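Progress report to the grant office, second reporting period
Project: Karurach basin groundwater level monitoring
Prepared by: Panya Ratanaporn, Nakpan field unit

1. Status against work plan

Work packages 1 and 2 (site selection, borehole rehabilitation) are closed. Work package 3 (continuous water level logging) is running. Work package 4 (abstraction survey) started one month behind plan and has recovered part of the delay. Work package 5 (calibrated flow model) has not started and is not due to start in this period.

The network now has 26 observation boreholes. Four of these are nested pairs screened in the upper gravel and the lower sandstone, and are used to establish the vertical gradient between the two units. The remainder are single completions, most of them disused farm wells that were surveyed, cleaned and capped under work package 2.

2. Data return

Data return for the period was 87 percent, against a target of 90 percent. The shortfall is confined to the eastern line. Two loggers there stopped recording after water entered the cable vents, and a third was left out of the water when the level fell below its hanging depth in the late dry season. The third logger has been rehung on a longer cable. The vented units have been replaced with sealed units, and a barometric logger has been placed at the Jakon pump house to provide the air pressure correction they require.

Manual dip readings were taken at every site visit. The difference between dipped and logged levels was within tolerance at all sites except K-11, where the logger drifted steadily from the first month. The K-11 record has been corrected with a linear term and flagged. We do not propose to use it for recession analysis.

3. Data handling

Raw files are downloaded in the field, copied to the processing machine at Nakpan, and archived in their original format before any correction is applied. Corrections are held in a separate table so that each one can be reversed. The archive was moved to new storage during the period, and a checksum comparison was run on all files before the old copy was retired.
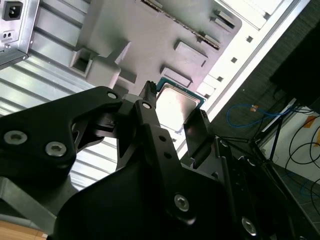 The processing scripts have been revised to handle changes in datum. Several well heads were raised during capping, and the earlier version of the script applied the new elevation to the whole record. The revised version reads the elevation from a dated list. All records from the first reporting period have been reprocessed on this basis. The largest change was at K-04, where levels before capping moved down by 48 centimeters. Contour maps submitted with the first report should be considered superseded near that site.

4. Preliminary results

Levels in the upper gravel respond to rainfall within days. Levels in the lower sandstone show a smoothed seasonal rise that lags the gravel by several weeks. At three of the nested pairs the gradient is downward throughout the period. At the fourth, next to the river at Jakon, it reverses in the wet season. This is consistent with discharge from the sandstone to the river reach, but a single wet season is insufficient to separate that explanation from a pumping effect. The nearest irrigation wells are idle in the same months.

Recession constants have been estimated for nine gravel sites. Values are similar along the valley axis and noticeably shorter at the margins, where the gravel is thin. The lower sandstone record does not yet contain a full recession and has been left out of the analysis.

Water samples were taken at the nested pairs for major ions. Charge balance errors were acceptable in all but one sample, which will be repeated. The sandstone water is more mineralized than the gravel water at every pair, with the smallest contrast at Jakon.

5. Abstraction survey

The survey covers irrigation, livestock and small public supply wells. Visits are complete in the upper and middle parts of the valley. Few irrigation wells are metered, so pumping is being estimated from electricity consumption and a short pumping test at a subset of wells. Owners have generally given access. Access in the lower valley depends on an agreement with the Idero irrigation district, which has been drafted and is awaiting signature.
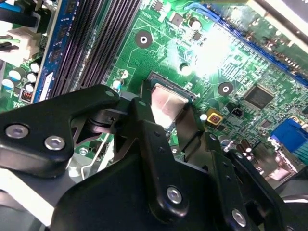
Estimated pumping for the surveyed area is higher than the figure used in the original proposal. Part of the difference comes from wells missing from the permit register, and part from longer pumping hours during the dry season. A revised figure will be issued once the lower valley has been covered. Until then, the proposal figure should not be quoted.

6. Budget

Spending is slightly below forecast. Travel is underspent because of the late start to the survey, and equipment is overspent because of the sealed loggers. We request approval to transfer the travel balance to equipment. No change to the total is requested.

7. Risks

The main risk is further delay in the lower valley. If the Idero agreement is not signed by September, pumping in that area will have to be estimated from crop area alone, with a larger uncertainty carried into the model. A second risk is the loss of site K-19, where the owner intends to return the well to use. A replacement site has been identified on adjoining land but would break the record.

8. Next period

Planned work is the completion of the survey, a second round of ion sampling, slug tests at the gravel sites, and construction of the model grid. The layer surfaces will be taken from the drillers' logs, which are being transcribed at present. The conceptual model will be sent for comment before calibration begins.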